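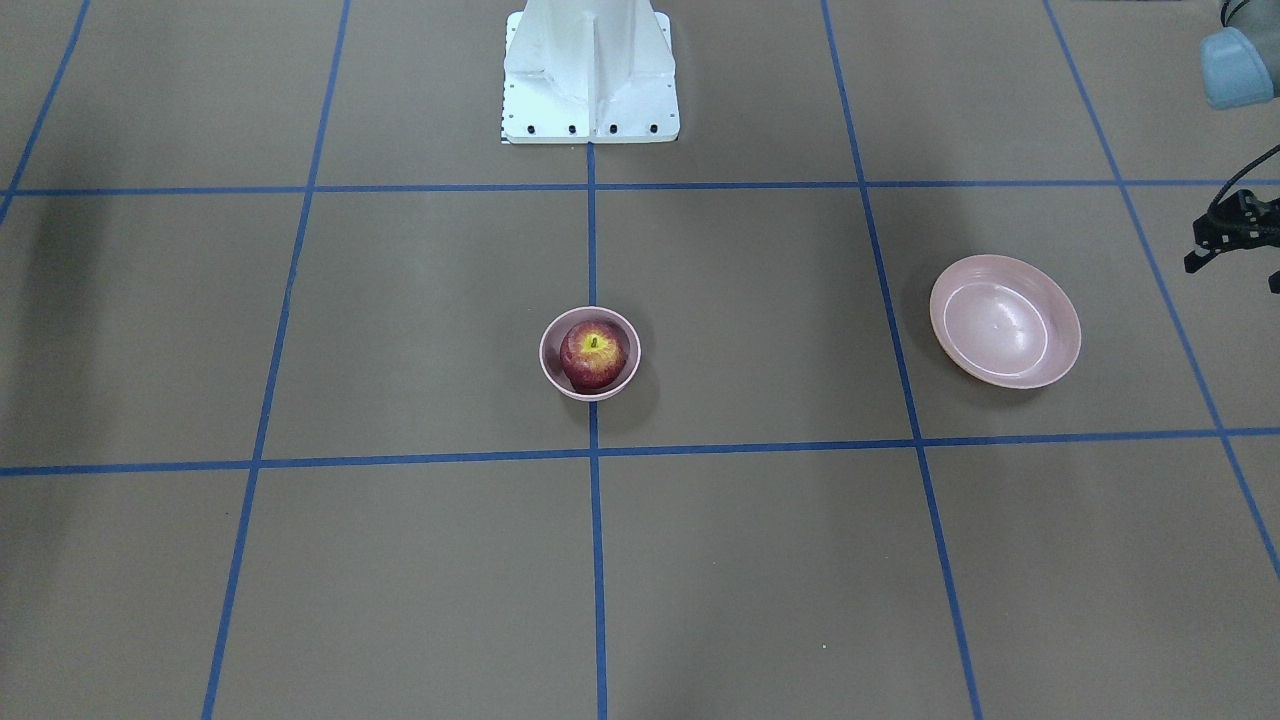 **Betreff:** Re: [werktisch] Klebeband-Raster auf Packpapier, Erfahrungen?

Hallo Liste,

ich hole Hilkkas Mail noch einmal nach oben, weil sie im Strang über die Abdeckfolien untergegangen ist. Meine Antwort steht darunter.

> **Hilkka Honkanen schrieb:**
>
> Wir haben den langen Tisch jetzt komplett mit braunem Packpapier bezogen und mit blauem Band in Felder geteilt. Regel: Jedes Ding bekommt sein Rechteck, am Ende geht alles dorthin zurück. Seitdem ist Ruhe auf dem Tisch. Ich würde das gern für alle Tische bei Laaksonen vorschlagen, ab September. Eine Rolle Band (55 m) reicht bei uns für zwei Bezüge, das Papier liegt 1000 mm breit und muss nur an der Kante umgeschlagen werden.
>
> Gibt es Einwände?
>
> Gruß, Hilkka

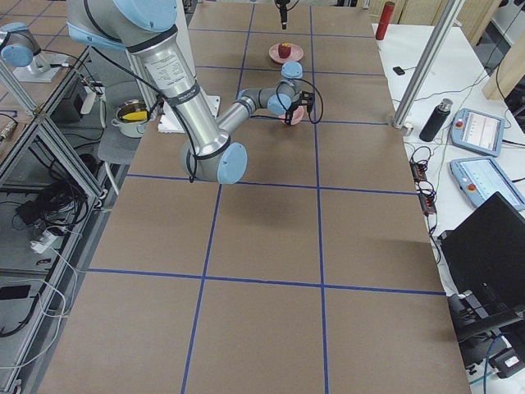
Clilach, 30. August 2025

Liebe Hilkka, liebe Mitlesende,

Einwände ja, mehrere.

Erstens glaube ich nicht an die Ruhe. Ein Tisch, auf dem eine Schale und ein Teller mit einem Apfel stehen, ist auch ohne Klebeband übersichtlich. Das Raster würde mich überzeugen, wenn sich darauf der Inhalt einer ganzen Besteckschublade sortieren ließe. Das hat hier noch niemand gezeigt.

Zweitens verschiebt sich die Unordnung gern nach nebenan. Der Topf mit dem Schwamm steht neben der Tischkante, und unten im Regal liegen die Kabel im Knäuel. Kein Rechteck ist für sie zuständig. Wer aufräumen will, fängt meines Erachtens dort an und klebt hinterher, falls er dann noch Lust hat.

Drittens das Material. Bei Skitumell hatten wir Packpapier auf 6 Tischen, und nach jedem verschütteten Tee durften wir neu beziehen, samt Linien. Leena Tikkanen hat das eine Weile von Hand und nach Augenmaß geklebt, danach wollte sie eine Latte, danach gar nicht mehr. Kleine Wellen in der Linie stören mich übrigens nicht. Mich stört, dass sich das Band vom Papier nicht lösen lässt, ohne eine Schicht mitzunehmen. Wer ein Feld verlegen will, klebt über die alte Spur oder nimmt einen neuen Bogen. 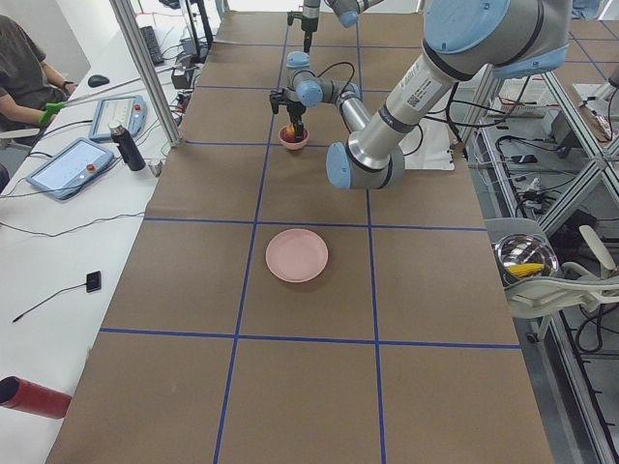

Und damit bin ich bei der Größe der Felder. Für einen Teller ist so ein Rechteck reichlich, für eine kleine Schale erst recht. Große Felder laden dazu ein, noch etwas dazuzustellen, und schon stimmt die Regel nicht mehr. Kleinere kosten mehr Band. Michalis Chrysikopoulos hatte im Frühjahr Kreise in Tellergröße vorgeschlagen, mit Stift direkt aufs Papier. Das fand ich damals albern, inzwischen halte ich es für den besseren Versuch.

Bevor für alle Tische bestellt wird, hätte ich gern Folgendes:

- einen Tisch mit Raster und einen ohne, gleiche Sachen darauf
- eine Woche lang abends nachsehen, was wo steht
- die Ablagen daneben mit ansehen

Raili Mustonen hat noch einen Rest Papier von Gruson und gibt ihn ab, wenn sich jemand meldet. Ich helfe beim Beziehen, aber kleben darf jemand anders.

Skeptische Grüße
Bleddyn Hopkin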